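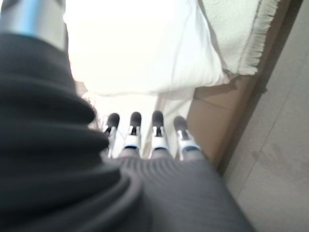
Workshop > Grippers and Hands > How-To

How to compare a four-finger hand and a two-jaw gripper on soft stuff

I get more mail about towels than about anything else on this site, so let's do towels! If you have an arm and two things you can bolt to the end of it, you can run this comparison in an afternoon (okay, a long one, with snacks). I used the Volico hand, the one with the fabric over the palm, and an old Corberg two-jaw gripper that has been on my bench forever.

What you need

A towel with a nubby surface and a fringe if you can find one, a plain white cushion or a folded cloth, a flat piece of cardboard, and a wrist camera. Grab a notebook too. I started out typing my results and kept getting crumbs in the keyboard.

Step 1: Fix your wrist camera first

Mount it so you can see the fingertips and a bit of whatever lies past them. On my arm the sleeve hogs the left side of the view and I've learned to live with it. What you really want to sort out is exposure. White cloth under a bright overhead light goes almost pure white on camera, and then you can't see the creases you're trying to grab. Turn the exposure down until the folds come back, even if your dark sleeve turns into a big black blob. Lock it there! Auto exposure will drift as the hand moves and your two runs won't match.

Step 2: Pick a starting pose and save it

I park the fingertips just short of the cloth, pointing at it, and save that as "home soft" in the controller. Both grippers have to start with their tips at the same spot, so measure from the flange and put in the tool offset for each one. Skip this and you're comparing your own typing.

Step 3: Slow everything down

I run the approach at 30 millimeters per second. The fingers still blur a little on camera when the arm swings, so I put in a 2 second pause before each grasp. Use the pause to look at the picture and check that no sleeve fabric has crept in between the fingers and the towel.

Step 4: Do 10 grasps per item, per gripper

Go for an edge on the towel and a fold on the cushion. Lift, hold, put it back, mess the cloth up a bit, go again. I write down "held," "slipped" or "missed" and leave it at that. Kerstin Stüber scores hers from one to five, and we've argued about it since May.

Step 5: Watch the fringe

Loose threads love a knuckle joint. With the hand, come in from the side that has no fringe, and stop if you see a thread wrap around anything. Don't pull it free with the motors on, please. With the two-jaw gripper I don't bother, I just go for it.

What I got

The hand held the towel nine times and the cushion eight. The Corberg held the towel six times and the cushion seven, which was better than I expected from such a plain old thing. The hand was slower to set up, though, and I spent ages on the closing order of the fingers. Closing them all together pushed the cloth away. Letting the two middle ones touch first worked much better for me.

If you only ever pick up towels by the edge, I'd try softer jaw pads before spending money on a hand. I have a set from Fröhlich on order and will add the numbers to this page.

Comments

Mattes Grube
Nice write-up. Did you try the cushion with the wrist rotated 90 degrees? My Jarkance arm misses way less that way.

pegboard_jo
Thank you for the exposure tip, I've been fighting white napkins all week.

Kerstin Stüber
One to five is still better and you know it.

Reply from the author
Mattes, not yet, but it's going on the list. Kerstin, no!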